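Workshop tips: recording good demonstrations with a hand-held gripper

July 2021

These tips come from the Pamside grasping study, which we ran in the workshop at Bruscombe. The question was simple: if people carry a gripper around by hand and do ordinary household jobs with it, can a robot arm learn the same jobs from the recordings? For short pick-and-place jobs it can, provided the recordings are tidy. We collected 2239 of them and threw out 602. Most of the losses came from small habits at the bench, and the list below is meant to save you the same trouble.

Before you start

Wipe the finger pads with a damp cloth and let them dry fully. Dust on the rubber was our most common cause of slipping. Don't use oil or a silicone spray anywhere near the pads.

Open and close the gripper a few times with nothing in it. The pads should meet at the tip. If one side lags, reset the linkage before recording and not halfway through the set.

Check the storage card. A full card stops a recording without any warning, and we lost an entire morning in April that way.

Setting up the table

Leave the everyday things where they are. Our first sets were recorded on a bare bench, and the arm trained on those did poorly as soon as a bottle or a pot plant turned up beside the target. The sets recorded at a busy table carried over much better to the test kitchen at Gruvham.

Mix clear and coloured objects. Clear plastic bottles are hard for the model and it needs to see plenty of them. Caps in a strong colour helped it find the top.

Turn the room lights on and leave them on. Daylight that comes and goes with the clouds was harder on our results than plain overhead lighting.
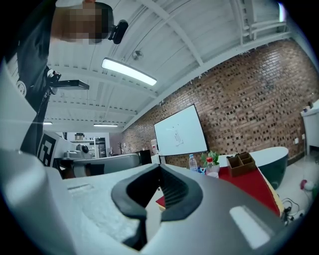 Making the recording

1. Start with the gripper still for a full second. The tracking software uses this to find its position.

2. Move at the speed you would use to set down a full cup. Quick flicks of the wrist blur the picture and the tracking drifts.

3. Come at the object from the side you would reach for it normally. People tried to be helpful by using odd angles, and the arm copied them.

4. Close the pads, wait a moment, then lift. Skipping the wait gave us an arm that started lifting before it had hold of anything.

5. If you drop the object, keep recording and pick it up again. We labelled these as recoveries and kept them apart from the clean grasps. Adding them to the training set cut the arm's failed attempts by 13 per cent.

6. Finish with the gripper open and clear of the table.

Keep each session to up to 7 jobs, then put the gripper down. Wrists get tired sooner than people expect, and tired recordings are slower and shakier.

Sorting afterwards

Watch everything at double speed on the day you record it. Mark a recording as bad if the tracking jumps, if the object leaves view before the grasp, or if the gripper hits the table hard.

Name the files by job and room. We used the date alone at first and spent far too long working out which table was which.

Keep the bad ones in their own folder. We went back to ours twice to check whether a rule was too strict, and both times loosened it a little.

What we still don't know

Soft items remain a problem. Tea towels and sponges were grasped well enough but put down in the wrong spot, and more recordings of the same kind made no difference. The Choo labelling sheet has a column for soft goods now, so the next round should give a better idea of where the placing goes wrong.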